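## Folding clothes on the bed

If you have no table free, the bed is the best place in the house to fold. It is wide, it is clean, and you can stand on three sides of it. Make it first. Pull the cover tight, as a smooth top makes it easier to get the creases out with the flat of your hand.

Do the dark things together. Black clothes pick up fluff from towels and fleece, so I keep them in a pile of their own and run a damp sponge over each one before it is folded. A quilted cover with a flower print is handy for this, because black shows up well against it and you can see which way round a garment is lying.

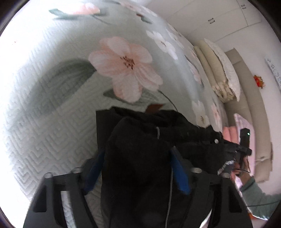

Anything with a gathered waistband should be held by the waistband and given one good shake. Lay it down with the front facing you, do up any button or snap, and tuck cords inside so they don't catch in the drawer. Fold it in half lengthways, then in thirds from the bottom. If the waist bunches up, leave it. Pressing elastic flat with an iron shortens its life.

Piping and other trims should lie along the fold or well away from it. A crease across piping takes ages to drop out.

Set a timer for 20 minutes and stop when it goes. Socks can wait for the evening.

Put each pile away before you start the next, or it will end up on the chair. Drawers in our house are full by February, so winter things go in a bag under the bed with a label on the handle.

Amerley Nartey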